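Asirmont – Korkura (reedição em vinil duplo, Cokorine)

2012-10-24 | por Heikki Laaksonen
Tempo de leitura: 7 minutos
Imprimir | Enviar por e-mail

O segundo álbum dos Asirmont circulou durante anos apenas em cassete e numa prensagem em CD com um erro de masterização que cortava o final da quarta faixa. A Cokorine recuperou as fitas de estúdio e publica agora Korkura em dois discos de 180 gramas, a 45 rotações, numa tiragem de 347 cópias numeradas à mão. A duração total é de 70 minutos, o que a 45 rotações obriga a usar os quatro lados até perto do limite. Voltarei a esse ponto, porque condiciona quase tudo o que há para dizer sobre o som.

O material é doom metal de andamento lento, com passagens de death metal nos lados B e C. A afinação está em lá, com duas guitarras, baixo e bateria, e um teclado que só entra em duas faixas. A voz é quase sempre gutural, gravada com pouca reverberação e colocada ligeiramente atrás das guitarras. Na cassete, essa colocação resultava em palavras perdidas. No vinil percebem-se as consoantes, e o texto incluído no encarte deixa de ser indispensável.

Prensagem

Os dois discos da cópia recebida estavam planos, sem empeno mensurável na borda. O furo central do segundo disco vinha apertado e exigiu alguma pressão para assentar no prato. A etiqueta do lado C está descentrada um ou dois milímetros, sem consequência para a leitura. O ruído de superfície é baixo nos lados A, C e D. No lado B há um estalido repetido durante oito rotações no início da segunda faixa, que se manteve depois de duas lavagens e que atribuo à prensagem. Pedi uma segunda cópia a um leitor da mesma cidade e o defeito não se repetiu, portanto não será da matriz.

A audição foi feita com uma cabeça de bobina móvel de perfil elíptico, força de apoio de 1,8 gramas, e depois repetida com uma cabeça de íman móvel mais barata, de ponta cónica. A diferença entre as duas é maior do que é costume em discos do género. Os últimos minutos de cada lado têm muita energia nos pratos, e a ponta cónica distorce de forma audível nos fins dos lados A e D. Com a elíptica a distorção fica confinada ao último minuto do lado D. Quem usa equipamento de entrada deve contar com isto. Uma edição em três discos teria resolvido o problema, com o custo correspondente.

Masterização

O trabalho foi feito por Kauppinen, que já tinha tratado a demo da banda. A opção foi conservadora. O nível de corte é moderado e os graves estão somados em mono abaixo de uma frequência que, de ouvido, situo nos 120 Hz. A compressão é ligeira. Comparei com o CD antigo depois de igualar os níveis: o ataque da tarola recupera corpo, o bombo deixa de soar como um clique isolado e as guitarras, que no CD ocupavam uma única massa entre os 200 e os 400 Hz, separam-se o suficiente para se seguir cada uma.

Nem tudo melhora. O baixo, que na cassete tinha uma distorção desagradável mas útil para o localizar, está agora mais limpo e desaparece nas partes em que as duas guitarras tocam em uníssono. O teclado da terceira faixa parece ter sido gravado já com um efeito de coro muito marcado, e a limpeza geral só o deixa mais exposto. Há também um ruído de rede eléctrica nos silêncios entre secções, presente na fita e deixado ficar. Prefiro assim. Um filtro nessa zona teria levado parte do decaimento das guitarras.

Faixa a faixa

O lado A abre com uma introdução de três minutos, apenas guitarra limpa e feedback, e passa sem corte para a faixa mais longa do álbum. O riff principal assenta em quatro notas e é repetido com variações mínimas na bateria. A mudança de compasso a meio, de 4/4 para 7/8, é executada com alguma hesitação da segunda guitarra, e essa hesitação ficou no disco. Não incomoda.

No lado B estão as duas peças mais rápidas. A primeira usa palhetada alternada e bombo duplo, num registo próximo do death metal escandinavo do início dos anos noventa. A segunda perde força por excesso de partes: contei seis riffs distintos em menos de cinco minutos, dos quais só o terceiro regressa. É a composição menos conseguida do álbum, e já o era na cassete.

O lado C é o melhor argumento para a reedição. A faixa que o CD truncava aparece finalmente completa, com um fecho de guitarra sem acompanhamento que dura quase dois minutos e que altera o peso da peça inteira. Na versão cortada, a secção lenta final parecia um apêndice. Com o fecho restituído, percebe-se que tudo o que vem antes caminha para ali. O solo é tocado na pickup do braço, com vibrato largo e afinação por vezes duvidosa nos bends de tom inteiro.

O lado D reúne o tema-título e uma gravação de ensaio nunca publicada. O tema-título é conhecido e pouco há a acrescentar, salvo que a voz limpa do refrão, antes enterrada, se ouve com clareza e revela um cantor no limite da sua extensão. A gravação de ensaio foi feita em gravador de quatro pistas e tem interesse documental. Serve para ver de onde veio o riff da primeira faixa, aqui num andamento bastante mais vivo. Não é coisa que se oiça muitas vezes.
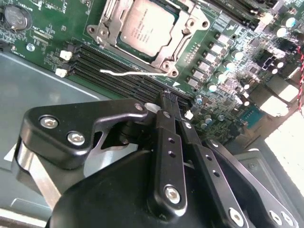 Ao saber do teor desta análise, Tuomas respondeu que a perda do baixo se nota já na fita e que Kauppinen só poderia tê-lo puxado à frente com uma nova mistura, coisa que a editora não quis encomendar. Disse também que a sua cópia, ouvida com ponta de perfil fino, não distorce em nenhum dos lados, e que considera exagerada a reserva quanto ao lado D. Registo a discordância. Mantenho a observação para as cabeças que testei.

Embalagem

A capa dupla é de cartão espesso, com impressão mate e o logótipo em verniz. A lombada da minha cópia chegou vincada num dos cantos, por causa de um envio sem reforço. As bolsas interiores são de papel simples, sem forro antiestático, e deixaram partículas nos dois discos logo na primeira extracção. Nesta gama de preço esperava-se melhor, e recomendo a substituição imediata. O encarte tem oito páginas, com as letras, fotografias dos ensaios e um texto sobre as sessões que repete informação já publicada na cassete. Falta uma ficha técnica completa: indica-se o estúdio e o mês das gravações, outubro, mas não o ano, nem o equipamento usado na transferência.

Não há código para descarregar os ficheiros. A editora afirma que estuda a publicação digital, sem data. Para quem quer ouvir a faixa restaurada e não tem gira-discos, não existe por enquanto alternativa legal.

Apreciação

Para quem possui apenas o CD, a compra justifica-se pelo lado C e pela recuperação da dinâmica. Para quem tem a cassete em bom estado, a decisão é menos evidente – o ganho de definição é real, a perda do baixo também. Quem não conhece os Asirmont deve começar pela demo, mais curta e mais uniforme, e chegar a Korkura depois.

Composição: 7/10
Interpretação: 7/10
Masterização: 8/10
Prensagem: 7/10
Embalagem: 5/10

Asirmont – Korkura. Cokorine, 2 LP, 45 rpm. Edição única, sem segunda tiragem prevista.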